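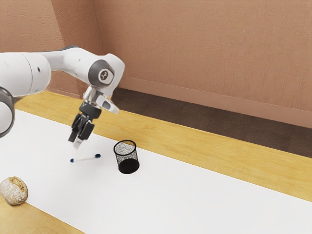

Ewurabena Nartey had kept the accounts of the Tremthorpe ferry for eleven winters before she found the mistake. It was in the July column, in her own handwriting, and it came to £2,747. She took the ledger home under her coat and set it down on the table, which had a white cloth over it, and went through the month again from the first morning sailing. The sum was the same. She made tea, let it go cold, and went through it a third time.

The money had been paid to Justemik for rope and paint. She remembered the invoice. She didn't remember any rope.

Gwynne rang at eight to ask whether she was coming to choir.

"Not tonight," she said. "I've a cold."

"You didn't have one this morning."

"No. It came on."

He said he'd bring her a lemon tomorrow and rang off. He had run the ferry since his father's knees gave out, and he signed whatever she put in front of him. She found a pencil, wrote the figure on the back of an envelope and sat looking at it until the street lamp came on.
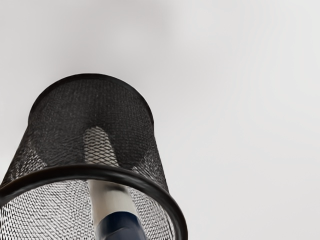 Karnport

She took the first boat over in the morning and paid her fare, though staff went free. The crossing was flat and grey. Two women were talking about a christening, and one of them had a cake tin on her knees with string around it.

Justemik turned out to be a shop on the harbour road, with a bell on the door and coils of rope up to the ceiling. The man behind the counter was over 60 and wore a tie. She showed him the envelope. 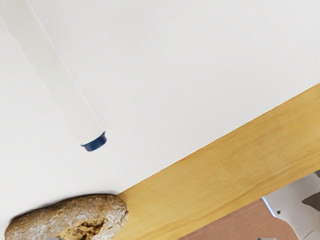 "That's the Tremthorpe order," he said. "It's been in the back for months. I wrote to you."

"Who did you write to?"

"The ferry." He went through a curtain and came back with a carbon copy. It was addressed to Gwynne's father, at the old house, where no one had lived for two years.

She asked if she could see the rope. It was there, and so was the paint, 52 tins of it, all green. Gwynne's boat was blue and always had been.

"He wanted a change," the man said. "The old chap. He came over himself and picked it out."

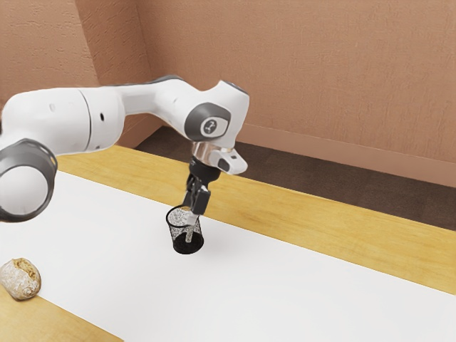 She sat on the harbour wall until the noon sailing and ate the sandwich she'd brought. When the boat came in, Gwynne was at the wheel with a lemon in his top pocket. She waited for the cars to come off and then went up to tell him about the paint.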